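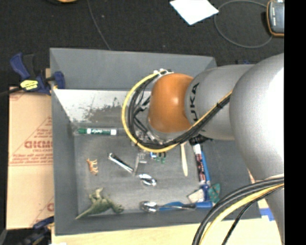 Three weeks into the trial of the Hunberg bin picking kit and I finally have enough notes for a post. A few of you have been asking since January whether it's worth the money for a small shop, so grab a coffee, because I have opinions.

Quick background if you're new. We do kitting at Plamcombe, which means somebody hands us a mess of mixed parts and we hand back tidy sets. It's fiddly and slow and my wrists hate it. We already own a KUKA arm, and it was spending most of its life idle, so when Hunberg offered a trial of their add-on kit (software, gripper, cables, a day of help getting set up) I said yes before I'd read the whole email.

The setup day was a Friday. Olga Montoya came out from Clendmont, the dealer that handles Hunberg around here, and she was terrific. She let me do most of the work myself, which I liked, and only took the mouse away from me once. Calibration took 2 hours, and one of those was me having the wrong version of the software on the laptop. The manual says to check that first. I did not check that first.

Now, cables. If you buy this kit, plan your cables! The bundle they ship is long and stiff, and it has to loop out past the wrist with enough slack for the joint to turn. Too short and the arm stops with a fault halfway through a reach. Too long and the loop hangs down where you're trying to pick. I retied mine so many times that I ran out of ties and had to go to the hardware store. The manual gives this subject one paragraph and a drawing the size of a stamp. Come on, Hunberg.

Same goes for holding the bin still. There's a bracket you can buy for that, but I used the bar clamps I already had in the drawer, and they work fine. Save your money there.

For testing I skipped our real parts at first and went with the junk drawer approach. Spoons, markers, a toy dinosaur, little plastic bits, whatever would fit. I wanted shapes the thing couldn't have been tuned for, and I wanted shiny stuff next to dull stuff. My standard test is 20 picks in a row, no helping, and then I dump everything back and go again.

Markers are easy. It likes anything long with a plain barrel, and it goes right for the middle. The dinosaur was a nice surprise - I expected the tail to confuse it, but it grabs the body and off it goes. Spoons are where the trouble starts. On a good run it takes the handle. On a bad run it sees the reflection in the bowl, thinks there's an edge there, and closes on nothing, and then it does it again in the exact same spot, which is maddening to watch. Turning off the light over the bench helped a lot. So did moving the bin away from the window in the afternoon. Clear plastic is worse than shiny metal, and Olga was upfront that it would be.

My best run was 15 clean picks out of the 20. My worst was 8, and that was the afternoon sun day, so I'm going to call it half my fault.

The other weak spot is anything flat against the wall of the bin. The fingers need room on both sides, and when a piece lies along the front wall there isn't any. You can tell the software to nudge things toward the middle before it tries, and that setting is buried two menus deep under "advanced." Turn it on. I have no idea why it's off out of the box.

I should mention support, too. I wrote to them twice and got a real reply both times, the second one with a settings file attached that I could load and be done with. Compare that with the Karagiannis unit I tried last year, where I never heard from a human being at all (the gripper on that one was nicer, though, I'll give them that).

So would I buy it? For mixed parts with a dull finish, yes, and I probably will. If your bins are full of chrome or clear plastic, I'd wait for the next version or ask for a trial like mine and bring your ugliest parts to it. The price is fair if you already have the arm. If you don't, that's a whole different post.

Next up I'm running our real brackets and clips through it, and I want to try a darker liner in the bin to see if it calms the spoon problem down. If you have one of these kits and you've figured out a neater way to run the cables, please, please leave me a comment.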